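Domongate Tool and Equipment Library
Frequently asked questions for borrowers

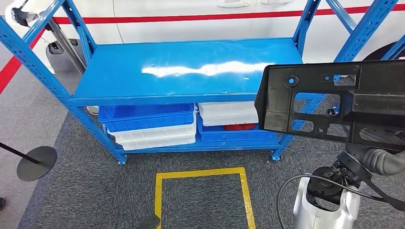
Blue and white storage bins on the lower level of a shelving unit.

Who may borrow from the library?
Membership is open to any resident of Domongate or Vendmont aged 18 or over. Proof of address is required when you join. Community groups may apply for a group card, which must be held in the name of one responsible adult.

What does membership cost?
The yearly fee is £12. Residents who receive a means-tested benefit pay nothing. The fee is not refunded if you leave part of the way through the year.

How do I reserve an item?
Reservations are made through the Halora online catalogue, which you can reach with your card number and PIN. If you do not have access to the internet, staff at the desk will place the reservation for you. Large items, such as carpet cleaners and floor sanders, must be reserved at least two days ahead.

How long may I keep an item?
The standard loan is seven days. A loan may be renewed once, provided that no other member is waiting. Gazebos and folding tables are lent from Friday to Monday only.

Is a deposit required?
Hand tools are lent without a deposit. Powered tools carry a deposit of £50, or £60 where the item is supplied with a generator. Deposits are returned to the card used for payment within three working days.

What if an item is returned late?
A charge of £2 a day applies to each late item. Members with unpaid charges cannot make new reservations until the balance has been cleared.

What should I do if something breaks while I have it?
Stop using it and let the desk know. Please do not attempt a repair, even a small one. Members are not charged for fair wear – a worn sanding belt, for example – but may be asked to meet the cost of loss or misuse.

Must items be cleaned before they are returned?
Yes. Soil, paint and grass cuttings should be removed, and all loose parts placed back in the container in which they were lent. A cleaning charge may be taken from the deposit.

Can the library show me how to use a tool?
Staff can explain the basic controls at the desk. Longer sessions are held in the Geagea Room on the first Saturday of the month and must be booked.

Do you accept donated tools?
We accept hand tools in sound condition. We are unable to take petrol-driven machines, ladders or anything without its original guard.

How do I reach the library?
Bus 98 stops outside the main entrance. Two short-stay parking bays at the side of the building are kept for members collecting or returning heavy items.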